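Home | About | Programmes | Guidance | Gallery | News | Contact

This site uses cookies to remember your preferences and to measure how pages are used. Accept | Manage settings

Gallery: good practice at the table

January 27, 2023
By Aniela Jakubowski

The Prostell Code of Practice for Tabletop Manipulation sets out how small robot arms are to be used, supervised and recorded when they handle ordinary household items. It applies at the Brurkau site and to any partner working there under the Kaczmarczyk programme. The code was revised in January after a period of consultation with operators and supervising staff, and the present text contains 26 clauses in 6 parts.

This gallery accompanies Part Two, which concerns the work surface, the objects placed upon it and the position of persons nearby. It is intended for new operators and for visiting staff who have been asked to read the code before their first session. The notes give the substance of the relevant clauses in everyday words. Where a note and the code differ, the code prevails.

Readers are reminded that Part Two covers routine work only. Maintenance, the fitting of new fingers and any change to the speed limits are dealt with in Part Four and require the written agreement of the site supervisor.

Objects and surface

Clause 7 requires that the objects for a task be set out before the arm is enabled and that their starting places be entered on the session sheet. Items which do not belong to the task may remain within reach of the arm only if they are listed. Light and soft articles, paper goods among them, are to be listed in the same way as rigid ones, as they may move when a finger passes close by.

Clause 8 concerns the approach to shallow items such as plates and dishes. The fingers should be opened fully before the gripper descends, and the descent should be made at the reduced speed given in the task schedule. Contact with the table is to be recorded even where no mark is left.

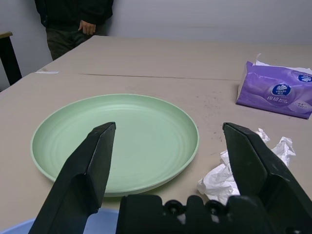
Plate and tissues on the table, with the gripper open. Clauses 7 and 8 apply to the objects; Clause 11 applies to anyone standing at the far side.

Aniela Jakubowski would have gone further on Clause 7, and asked that her view be set down with the notes. She holds that a list of objects is of little use unless the operator and the supervisor have each read it aloud before enabling the arm, and that the code leaves too much to habit on this point. In her opinion a sheet signed at the end of the day should not be accepted at all. The drafting group considered the proposal and decided to retain the present wording, with the reading aloud of the list recommended in the guidance. The matter will be looked at again when the code is next reviewed.

Clause 9 deals with marks and residue. Surfaces are to be wiped at the start of each session and whenever the objects are changed. Permanent marks need not be removed, but they must be noted where the task relies on images of the table, so that those who later use the recordings are aware of them. Joins between panels are to be checked for level, and a panel which has lifted must be reseated before work continues.

Persons near the table

Clause 11 permits a person to stand at the table during a session provided that three conditions are met. The person must be known to the operator, must have been told which task is in progress, and must keep both hands clear of the surface while the arm is enabled. Reaching across the table to correct the position of an object is not allowed in any circumstances. The arm must first be stopped, and the operator must confirm aloud that it has stopped.

No more than 2 persons, the operator included, may be within the marked area at one time. Visitors are to be received outside it. Where a session is being recorded, those present must have given their consent beforehand, and the consent form is to be kept with the session sheet.

Stopping and resuming

Clause 14 states that any person present may call for a stop and need give no reason. A stop is to be entered on the session sheet with the time and the name of the person who called it. Supervisors are asked to make clear to new staff that an entry of this kind will not be held against them.

After a stop, the objects should be returned to their listed starting places or the list should be amended. Operators may work for up to 20 minutes before handing over. The incoming operator reads the sheet, looks over the table and signs before the arm is enabled again.

Records

Session sheets are held in the Drandiment register and may be consulted by any member of staff. Sheets are to be filed on the day of the session. An incomplete sheet should be filed as it stands, with the gaps marked, and must not be filled in from memory at a later date.

Images which form part of the record must not be cropped or retouched before filing. Copies prepared for training or publication may be reduced in size. Requests to reproduce material from the register should be made in writing to the programme office at Brurkau, stating the purpose and the clause or clauses concerned.

The full text of the code may be obtained from the same office. Comments on Part Two are welcome from operators at any time and should quote the clause number.

Subscribe to our newsletter for updates to codes and guidance. Enter your email address | Sign up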